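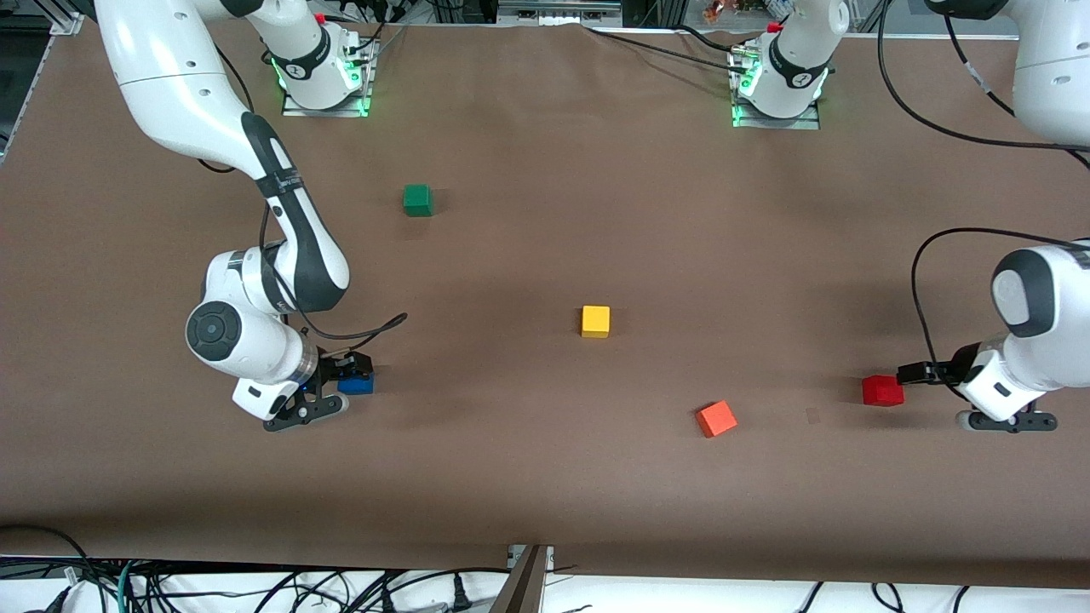

Went to the open day at the Bortolotti workshop in Ketavbridge this morning. Got there early and was let in with the first group, 30 of us. The first bench had two white arms working over brown paper with five coloured cubes on it, one gripper down beside the blue and the other up close to the red. Thomas Bassi was on the controls and took questions the whole time.

Home > Threads > Nalville Makers > 10 March 2019

2/ I asked him why cubes. He said they are cheap, they have flat sides and visitors understand straight away what the job is. Each session lasts 40 minutes, then they reset and start over.

3/ Someone asked about speed. Slow, was the answer. They keep it slow when the public are in.

4/ Serena Bortolotti gave a short talk upstairs. They started in one unit in Urkside and moved here in December. She wants to take on two apprentices this year. Forms are at the front desk.

5/ Tea was £1 and the cake had gone by eleven. Parking is poor. Take the number 7 bus and get off at the bridge.

6/ Kasun Sikder asked me if children can go. Yes, if they stay behind the yellow line. My nephew wanted to stay for a second session and we did.

7/ They are open again tomorrow from ten. No need to book.

We use cookies to remember your settings. Accept | Manage

More from this author
Urkside bus changes, what I know so far
Nalville repair morning: bring your own fuses
31 photos from the Ketavbridge canal walk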